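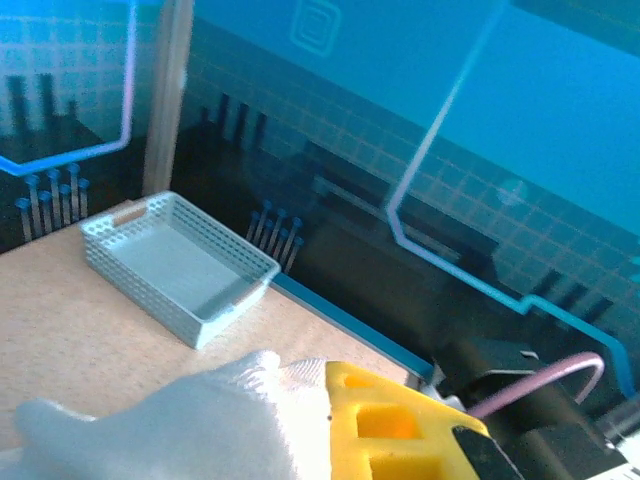

Batcombe cell, wrist view. Start state for the basket: empty, on the board.

1 Mar 2026. Rules sheet, second pass.

Sunday, so the building is quiet and the only person available to disagree with me is Sunita Uniyal, who came in to disagree with me. We are rewriting the cell rules before Gredeo sends its people over in April. The old sheet has been taped to the cabinet since we built Imari and still tells you to consult the appendix. The appendix was on the other cabinet. The other cabinet went to Rathore's old room and then, I believe, to a better life.

Ground rule for the rules: one page, nine items, each of them something a person could be caught not doing. "Operate safely" is out, and so is "use common sense." I have met our common sense, and it once zeroed an arm with a mug in the way.

Where we are so far:

1. Hands stay on your side of the front rail when the arms are live. The cell has walls on three sides, so the open side is where everybody leans. I lean there myself. The rail is the line. If the cloth falls badly, it falls badly, and you log it. No reaching in to tidy a sleeve.

2. Estop within reach of whoever is running, not whoever is watching. Test it at the start of a session by pressing it. Looking at it fondly does not count, and I have the old logs to prove that some of us thought it did.

3. Start state gets written down before the first motion. Basket where, and empty or not. Which garments are on the board, and roughly where. We have more than 700 episodes from the fall in which the start state is recorded as "normal." Sunita spent an afternoon trying to establish what normal was. There were several normals.

Argument about whether "empty" needs to be said if the wrist camera can see the basket anyway. Her position: the log should be readable without opening a video. My position: fine, she's right, moving on.

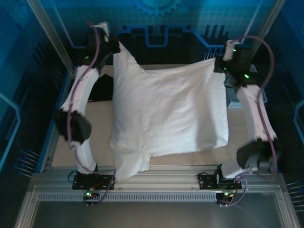 Both top corners held, body of the shirt draped over the board. Dark cloth is under the left side.

4. Two-arm holds. This one took most of the morning. When both arms have the same piece of fabric they are one machine as far as the rules are concerned, and you don't pause one of them. Pause both or pause neither. The old sheet had a pause procedure per arm, very thorough, copied out twice with left and right swapped. Followed to the letter it would have you stop the left arm and let the right one carry on with its plans.

Sunita wants a limit on how long a hold may last with no command going in. I said a minute, she said 10 seconds, and we wrote down 30 and felt like diplomats. After that, lower to the board and release. Still to check: whether the release order matters. My guess is no. She says write "both together" and then it can't.

5. Anything on the board that isn't the target gets named in the log. A second garment sitting near the first is allowed. A second garment that the log doesn't mention is how you end up with a folding score for a pile. Dark piece in the back left is listed today as "distractor, black," and I would like credit for that.

6. Cables. Check the purple loops before power on. Look for rubbing at the elbow, a loop that has slid around the link, a tie that's gone missing. Then run each wrist slowly to the ends of its range and watch the loop while you do it, not the screen. Imari's rule said "cables should be managed." By whom, it didn't go into.

Coffee. Long digression about whether the sheet should be laminated. I think lamination is how the last one got to be permanent. 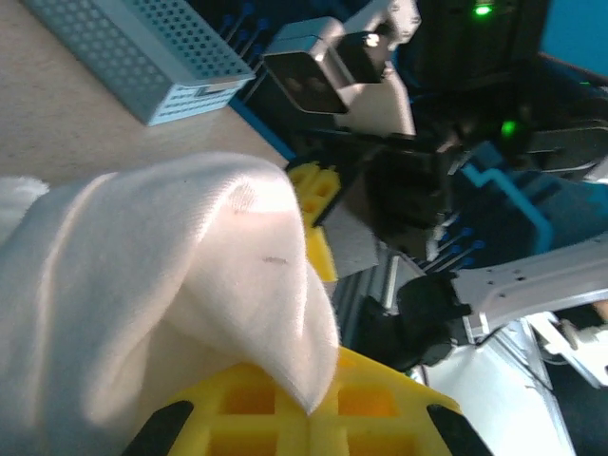 Wrist view, white cloth close up. Small brownish mark near the middle, see item 7.

7. Marks on garments. If you can see a mark on the fabric, write it down and say where. I wanted "replace marked garments" because it's simple. Sunita pointed out that we'd be through the supply in a week, and that people's laundry has marks on it too. So: log it, keep using it, and don't swap garments in the middle of a set. Swap between sets and change the garment ID. There's a mark on the white one that I can't match to any entry in the log. I have added one. Cause: blank. The form will now accept a blank, which it didn't before, and the old entries under Cause are mostly the word "use."

8. Finger pads and coverings get looked at before each set, both sides of both grippers. Worn or shifted means fix it and note the time. Do not note "fingers OK" if you looked at one finger. I have some history here and will be keeping it to myself.

Side note, not a rule yet: the naming of the fingers. We have "inner/outer," "thumb," "near one," and in one log "Gerald." Pick one convention before April. Sunita votes for A and B with a paint dot. No objection, except on behalf of Gerald.
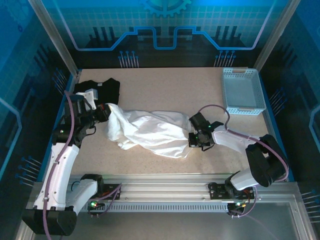

Fixed view of the cell. Left gripper down in the bunched end, right one open beyond the other end.

9. Free arm. When only one arm has the cloth, the other is still live and still counts. This used to be covered by "be aware of the second robot," which everyone was, in the way one is aware of taxes. New wording: the free arm either stays clear with its fingers open or has a command you can say out loud. If you can't say what it's doing, stop both and work it out.

Sunita tried the sheet on me as if I'd never seen the cell. I failed item 3 immediately (wrote "basket back right" and forgot to say empty) and item 6 on a technicality, which was that I didn't do it. She says this shows the sheet works. I say it shows the examiner is strict. Both remarks are in her notes, mine with a question mark after it.

Still open:
Release order in item 4, needs a proper test and a shirt we don't mind about.
Who signs the start-of-session line if you're alone. "Yourself" looks silly on paper.
Whether Imari gets the same sheet or its own. Same, I think. Two sheets is how we got here.
Take down the old one. Keep the tape, it's good tape.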